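[tekum-users] Re: Gripper width drifts between episodes, replay closes too early

From: Youssra Abdel Rahman
To: tekum-users
Wednesday, 16:42
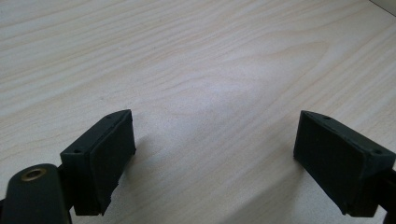 Hello Angus, hello all,

I had the same problem in April and it took me a long time to understand it, so I will write down everything I know. Please excuse the length.

On Wednesday at 9:15, Angus Wihongi wrote:

> We record with the hand-held gripper and replay on the arm with
> Tekum 3. The position of the wrist is good. The width is not good.
> In the first episodes of a session the arm closes on the object
> correctly. After 14 episodes or so it begins to close before it
> arrives, and it pushes the object away. If I restart the recorder,
> the problem goes away for some time.
>
> I have already checked the clock between camera and recorder, and
> the offset is constant. Is the width estimator supposed to keep
> state between episodes? I cannot find it in the documentation.
>
> Angus

Yes, it keeps state. The estimator does not only look at the current image. It holds a running value for "fully open" and another for "fully closed", and it scales each new measurement between these two. When you start the recorder, both values come from the calibration file. After that they are updated every time the estimator believes that it has seen an end position. The update is never reset at the start of an episode, only at the start of the process. This explains why your restart helps.

The weak point is how it decides that it has seen an end position. It takes the distance between the inner edges of the two fingers in the image, and if this distance stays still for 60 frames, it calls it an end position. If the distance is above the middle of the range it becomes the new "open", otherwise the new "closed". So if your operator holds the gripper half open above the table and waits, for example to listen to the next instruction, the estimator takes this as the new "open" value. From that moment a half open gripper is written to the file as completely open, and everything smaller is scaled wrong as well.

There is a second effect, and in our lab it was the bigger one. The edge detector searches for the border between the dark finger and the background. Our fingers are dark green, almost black, and the rubber pads are black, so on a pale table the contrast is very strong and I expected no difficulty. But a finger that is just above the table makes a soft shadow next to the pad, and with the lamp on one side the two shadows are not the same. The detector sometimes placed the edge at the outside of the shadow. Then the gap is measured too small, and only on one side, so the center also moves a little. The wood pattern was less of a problem than I feared. I printed the detected edges over the images and almost none of them followed the grain lines.

Please look also at your pads. On one of our fingers the edge of the rubber is uneven and the lower corner is a bit rounded, while the other pad is flat with a clean edge. The detector fits one straight line to each pad. With an uneven edge the line can turn by some degrees from one image to the next, and the width jumps with it.

What we changed, in the order I would try it:

1. In the estimator section of the config, set update_limits to false. The values then stay as in the calibration file. You must calibrate again when you change the pads, but this is quick.

2. Set edge_rows so that only the upper part of the pad is used. We use 8 rows. The shadow is mostly lower down in our images, but please check this with your own camera, it depends on the lamp.

3. Run the median filter on the left edge and the right edge separately, before the width is computed. In Tekum 3 it is applied to the width only. Merle Katene wrote a small patch for this and I can send it to anybody who asks. It is not merged yet, because Carmela Farina would like a test for the case where one finger is hidden by the object.

For the data that you already recorded, you do not need to record again if you kept the images. Delete the width column and run the offline tool with the fixed limits. It reads the images of each episode from the beginning and does not use the old values. If you kept only the width column, I am afraid that I know no way to repair it, because the limits at each moment are not saved.

One question from my side to Tayla McPhee, if she reads this. Would it be possible to write the two limits into the episode header? Then the replay could at least refuse a file where they differ from the calibration. I can prepare the change for the writer, but I do not know the reader code well enough.

Angus, if you send me one good episode and one bad episode from the same session, I will run both through our setup and tell you what limits I find.

Kind regards,
Youssra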